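The Slow Table at Plikden

People at Plikden have worked with their hands for as long as the company has existed, and most of them were hired for exactly that. They sort, pack, test and repair small household goods, from kitchen tools to bathroom fittings, and they are very good at it. So when management announced that machines would be joining them, the break room got loud.

I spent two days there in August 2024, expecting to find a fast, gleaming line with a few people standing guard over it. What I found was much more fun. The heart of the project is a plain white table with a grid printed on it, and the people around it are the same ones who used to stand at the packing benches. They're teaching.

The method is easy to grasp, even for me. A worker picks up a hand-held gripper with two padded fingers and does the job with it, again and again, while a camera on the tool records every move. Those recordings become the lessons for the robot arms. You don't need to write code to do it. You need to know how to pick up an awkward thing without dropping it, and Plikden is full of people who know that!

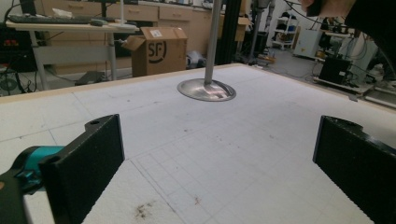
Henok Weldu packed boxes for years before he moved over to the teaching table, and he talks about it the way some people talk about learning to surf. His first week was miserable. The gripper felt like wearing oven mitts, he says, and he kept wanting to drop it and just use his fingers. Then something clicked. He began to notice things he had done for years without thinking — how he turned his wrist before he reached, how he slid a flat thing a little way before lifting it.

"I had never watched myself work," he told me. "Now I watch myself all day."

His best day so far came to 919 recordings. He'd rather do 400 good ones, and his supervisor has come around to the same view. Tired hands make sloppy lessons, so the team now changes places every 50 minutes, and whoever comes off the table goes to check recordings or walks outside for a bit. That rhythm was the workers' own idea. On the old benches, breaks came when the bell rang.

Pay was the first real argument. Plikden began by treating the table as a temporary assignment at the packing rate, and the people doing it objected, loudly and with good reason. They were passing on skills that had taken years to build. Since then the job has had its own title and a higher rate, and a written promise that no one who teaches will be let go on account of what the machines learn. The promise runs until December of next year. Several people mentioned that end date to me before I'd even asked.

There's still plenty to worry about. A few of the older packers want nothing to do with the gripper, and they haven't been pushed. One woman told me she's glad to see the heavy, boring lifting go but misses the talk across the benches. The teaching table is quieter, and you can't chat much while you're trying to make each movement clean.

Still, I came away excited. I watched a new starter struggle with a smooth handle, and three people stopped by to show her how they'd go at it. Each had a different way. They argued about it happily through most of lunch, and by the afternoon she had come up with a fourth.

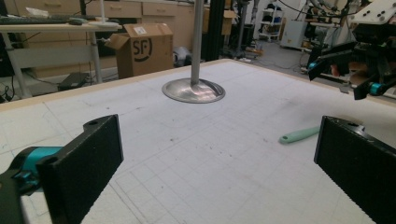
What comes next

Plikden's neighbor Nygård has already sent two of its own people over to try the gripper, and they've been asking sharp questions about pay and hours. Weldu showed them around. He has been offered a post training other teachers and is leaning toward taking it, as long as he can keep a few sessions a week at the table.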